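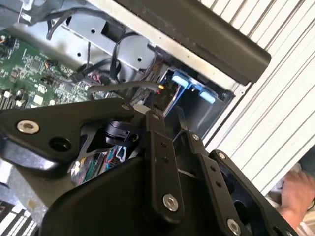 Two pulls out of 73 went wrong, and I keep getting told that's a great number. I'm not so sure. Both were the same fault, and both times the software logged a success.

The job sounds dull enough. Go into an opened desktop computer, take hold of the drive in its blue plastic caddy, bring it out, put it down. Trasent, which sells us the control software, says force feedback will catch a bad grip. Well, it didn't. The caddy snagged inside the bay, the jaws crept along the plastic, and the arm kept pulling for 20 seconds before Marilou Layug hit the stop.

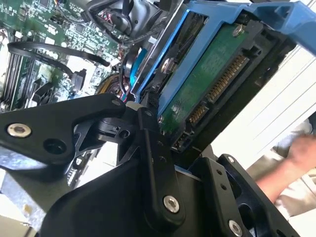
What bothers me more is where our hands are while this goes on. Jomar and I both reach in to steady things – everybody does, it's quicker – and the stop button is on the far side of the bench. Nothing in the Trasent manual covers a person working that close to a jaw that thinks it's doing fine.

Their support people suggested a lower grip force. We tried that on Thursday and got a dropped drive. Then they suggested a higher one. I'd like to see the test data behind either answer, and I've asked for it twice.

For now Maricel has moved the button to our side and cut the arm speed in half. The next software update is promised for July. I'll run the same 73 pulls on it and post the log, good or bad.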